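La mesa por fin despejada

Llevo desde mediados de noviembre diciendo que un día de estos iba a recoger la mesa grande, y ya sabéis los que me leéis desde hace tiempo lo que valen mis «un día de estos». La mesa grande es donde comemos cuando viene gente, que es poco, y donde se deja todo lo demás, que es siempre: el correo, las llaves que no abren nada, los catálogos, la bufanda de alguien, el costurero de mi madre con la tapa suelta. Cuando me mudé a Wikirthorpe pensé que en una casa nueva sería otra persona, más ordenada, de las que tienen un cestito para cada cosa. Pues no. Me traje los cestitos y también me traje el desorden, que viajó divinamente.

El caso es que Yaowalak Thongdee me escribió para decirme que venía a pasar unos días y que traía el rompecabezas de 500 piezas que dejamos a medias el verano pasado (a medias es mucho decir, teníamos hecho el borde y un trozo de cielo). Y un rompecabezas necesita mesa. Así que me levanté temprano, me hice un café bien cargado, puse la radio bajita y empecé por una esquina, que es como me enseñaron a mí a hacer las cosas cuando no sabes por dónde empezar.

Lo primero fueron los papeles. Qué barbaridad de papeles. Encontré la garantía de una tostadora que ya no tengo, un resguardo de la tintorería con el número 2793 escrito a boli (¿qué llevaría yo a la tintorería?), el folleto del mercadillo de Vanddale del año pasado y una receta de bizcocho de limón copiada con prisas, sin las cantidades de harina. La receta la he guardado, claro, porque el limón sí que está y lo demás ya se irá viendo. El resto lo metí en una bolsa y lo bajé enseguida, antes de que me diera por volver a mirarlo todo, que me conozco.

Después vinieron las cosas pequeñas, que son las que de verdad cansan. Botones, gomas del pelo, un dedal, pilas que a saber si tienen carga, más de 100 clips en una lata de pastillas para la tos. Me senté en el suelo con la lata y se me fue media mañana. Hay quien diría que eso es perder el tiempo, pero a mí me gusta mucho ese rato de ir separando, con la cabeza en otra parte y las manos ocupadas. Me acordé de la tienda de Mahlangu donde compraba los botones por docenas, con aquel mostrador altísimo, y de que de niña creía que los cajones llegaban hasta el sótano.

La mesa en sí merece un párrafo, que la tengo muy poco presumida en este blog. Es de madera clara, con unas vetas finas que van haciendo ondas, como cuando el agua del pantano se mueve muy poquito. Se la compré a Vichien Jitpraphai cuando dejó su piso de Illow, y me la vendió baratísima con la condición de que no le pusiera tapetes encima. He cumplido a medias: tapetes no, pero montones de cosas, todos los que he querido. Tiene un brillo suave que con la luz se vuelve casi blanco, y yo ya ni me acordaba, de tanto tiempo como llevaba sin verla.

Para limpiarla usé lo de siempre, un paño de algodón viejo bien escurrido y unas gotas de jabón neutro en agua tibia, siguiendo la veta, y luego otro paño seco. Alguna vez me habéis preguntado por la cera en los comentarios y os confieso que no la uso, me da pereza y el olor me dura días en la nariz. Las 4 sillas las dejé para la tarde, y por la tarde, naturalmente, no me apeteció. Siguen esperando, junto a los cestitos vacíos, que todavía no sé dónde poner.

Yaowalak llega mañana a la hora de comer y quiero hacer lentejas, que aguantan bien si el tren se retrasa. Si alguien sabe cuánta harina lleva un bizcocho de limón de molde alargado, que me lo deje escrito abajo, que todavía estoy a tiempo de ir a por huevos.
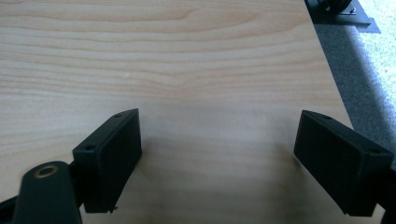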